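Questions I Get Asked About Raising Your Rates

Toivo Valtonen, Alstead Bookkeeping and Pricing Support
Updated February 19, 2020

I love talking about pricing. I know, I know, most people would sooner clean out the garage! But I've worked with solo service providers for years now (designers, copy editors, virtual assistants, a couple of piano teachers), and these are the questions that land in my inbox over and over. If yours isn't here, send it along and I'll add it.

How do I know it's time to raise my rates?

Look at your calendar first. If you're booked solid and still nervous on the day rent goes out, it's time. If you haven't touched your prices since you opened, it's also time! Another good clue is how people react when you quote them. When every single prospect says yes before you've finished the sentence, there's room to move.

How big should the increase be?

That depends on how far behind you are. A small yearly bump is easy on everybody, and plenty of my clients simply add $5 an hour every April and never have to agonize over it. If you've been undercharging for a long time you may need a bigger step, and it's fine to take it in two parts, a few months apart. I'd stop at two, though. Three increases in one year will wear out even your sweetest client.

Do I have to explain myself?

Nope! One sentence is plenty. Something like "My rate for monthly design support will be $34 an hour as of April 1" does the job beautifully. You can add a thank-you if it feels natural to you. Please leave out the paragraph on your grocery bill and your new laptop. It reads as an apology, and it invites people to argue with the details.

How much notice should I give?

Thirty days at the very least, and I like sixty for retainer clients because many of them have budgets of their own to adjust. Check your contract before you write to anyone. If it says the rate holds until a certain date, then it holds until that date, and you can bring up the new number at renewal.

What if I lose clients?

You might lose one. I did, the first time, and I moped for a week. Then I sat down with a calculator (something I should have done before the moping) and saw I was making more with fewer hours. Try it with your own numbers. Write down what each client pays you in a month, next to the hours you really spend, including the emails and the "quick calls." One of my clients did this and found that her busiest account brought in $1,000 a month and ate up more than half her week. She was thrilled to let it go – and the freed-up time filled in by summer.
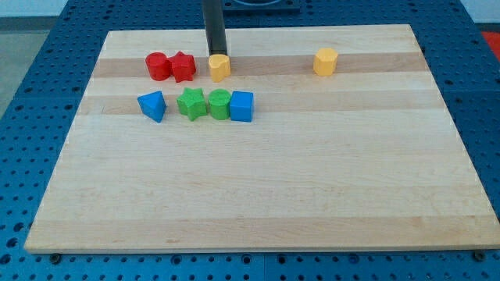

Should long-time clients pay the same as new ones?

Eventually, yes. I'm all for a grace period, and I think it's a lovely way to thank the folks who took a chance on you early on. Put an end date on it, in writing, the day you offer it. A loyalty rate with no end date turns into your permanent rate for the people who use you most, and then you're right back where you started.

Is it better to charge by the hour or by the project?

I like project pricing once you've done the same kind of job enough times to predict it. Until then, hourly protects you. You can mix the two, too! I have a client in Peratberg who charges a flat fee for setup and an hourly rate for changes after that, and her invoices are a joy to read. If you do go flat, spell out what's included. How many rounds of edits? How many meetings? Who supplies the photos? You'll be so glad you did.

How did you come up with your own prices?

With a worksheet, a big pot of coffee and a lot of crossing out. I started with what I needed to take home each month, which came to $2,646 back then, added taxes and expenses, and divided by the hours I could bill. Billable hours are the part most people get wrong. You can't bill all forty! Somebody has to do the marketing, the invoicing and the hunting for lost receipts, and if you work alone it's you.

The whole thing is laid out in the Cartwright Worksheet, named after the street my first office was on. It's free for anyone on my mailing list.

I sent the email and now a client is upset. What do I say?

Wait an hour before you answer. Then thank them for being open with you, repeat the new rate and the start date, and offer a smaller package if you have one you'd be happy to deliver. Don't offer the old price. Cutting back the work is fair to both of you – cutting the price for the same work only teaches them to push.

Can you look over my rate letter before I send it?

I'd love to. Letter reviews are part of the Tosel package, or you can book one on its own through the contact page. Paste the letter right into the form, tell me who it's going to and how long you've worked together, and I'll write back within two business days with my notes.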